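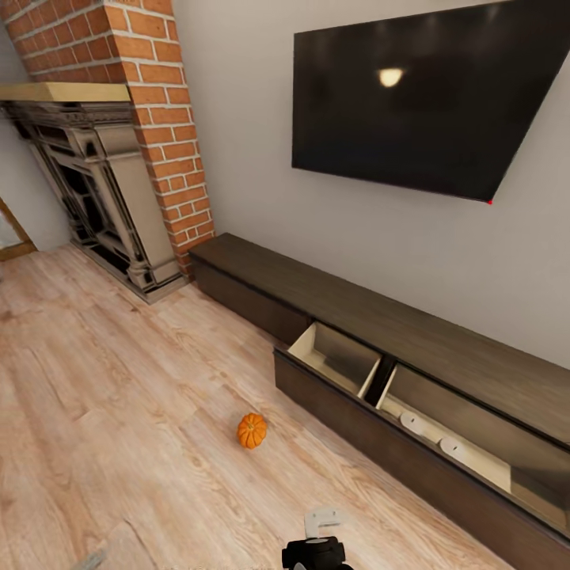
2020-02-18

The woman who runs demonstration gathering at Pelley keeps her office at the end of a long hallway, and by the time we reached it she had already told me half of what I came to ask. She talks quickly and doubles back a lot, and she apologized more than once for going on. I didn't mind in the least. I had come to find out how you teach a robot to tidy a house that exists only inside a computer, and she was happy to spend most of an afternoon on it.

The house is called Felico. It has a living room with a brick fireplace, a kitchen, a dining table, stairs, and a good deal of wooden floor, and all of it is simulated, down to the grain in the planks. A person sits at a desk with a controller in each hand and steers the robot through a chore from start to finish. Every finished chore is saved as one example, and the learning system is later trained on the whole pile.

"People hear the word 'simulated' and they think it must go fast," she told me. "And some parts do, I'll give you that. If something rolls off under a couch you can start the room over, and I would love to be able to do that at home! But the person driving still has to drive. If a chore takes somebody 15 minutes, it takes them 15 minutes, and then they stretch their hands and do another one."

I asked what makes a good example, expecting a short answer. She got up and shut the door first.

"Everybody wants the clean ones," she said. "The robot goes straight to the thing, picks it up, puts it where it goes, done. And we need those, of course we do. But if that's all you've got, then the first time the robot is off by an inch it has never seen what a person does about being off by an inch. So I tell our drivers, if you miss, go ahead and miss, and then fix it the way you would in your own kitchen. Leave it in. I had to say that for weeks before they believed me — they all thought they were being graded." 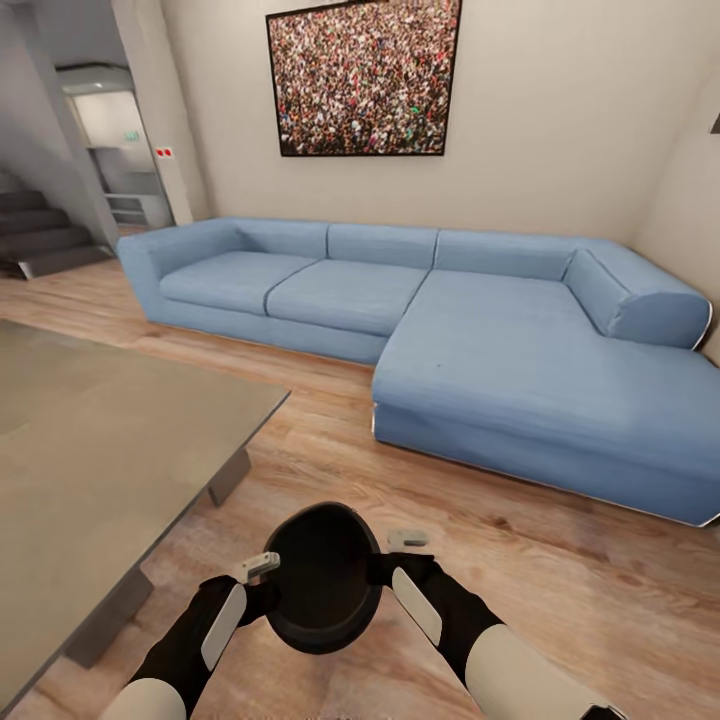 Two arms, one round black piece held between the grippers, in the Felico living room.

She has a soft spot for anything that takes both hands. New drivers, she said, tend to use one arm and forget they have the other, and then they meet something wide and have to learn all over again.

"It's like watching somebody carry a full soup bowl across a room," she said, laughing. "Their shoulders go up. They stop talking. I had one driver who held her breath the whole way, and I finally had to tell her the bowl couldn't hear her."

The software underneath comes from a company called Anham, and the controllers from a small shop named Laryea that, she said, answers its own phone. The first pair arrived in October and were too heavy. The pair they use now is lighter, with a trigger that lets you close the fingers a little at a time. She let me try it. I closed mine all at once, on nothing, and she was very kind about it.

Close work is where the drivers earn their pay, in her view. From across a room a grasp either looks right or it doesn't, and you can fool yourself. So the examples are saved with more than one view, including some taken right up by the gripper.

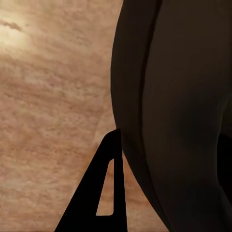
Close in: a black finger and the curved body of the gripper against a mottled surface.

"I can look at those close views all day," she said. "Half the time there's hardly anything in them, some texture and a big dark shape, and a visitor will ask me what on earth it's for. Well, the system doesn't get to step back and look at the nice room. When the hand is right up against something, that may be most of what it has to go on. I'd like it to be used to that."

We moved on to the chores themselves. The instructions given to drivers are short and plain, written the way you might leave a note for a house sitter, and she writes most of them herself. She used to put in far more detail, and found that the drivers all ended up doing the job in the same way. 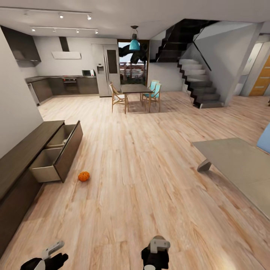 "Take a drawer," she said. "I say 'open the drawer.' I don't say which hand, I don't say where to stand. One person comes at it from the side and another goes in head-on, and I want both. If I spell it all out, I get 10 copies of myself, and I am not that good a driver, believe me."

She reviews examples in the mornings, usually with a second reviewer, and the 2 of them don't always agree. The arguments are mostly about stopping. Is a chore over when the thing has been set down, or when the hands have backed away? For a long while each driver settled that privately, and the early robot would put an object down and then hover over it. Now the note says to back away and wait a moment before ending.

"I was so pleased with that one little sentence," she said. "My husband had to hear about it all through dinner."

Before I left I asked what she'd be doing with the rest of her week. Kitchen chores, she said, and a new batch of notes to write, and she wanted to call Laryea about the left trigger, which had started to stick.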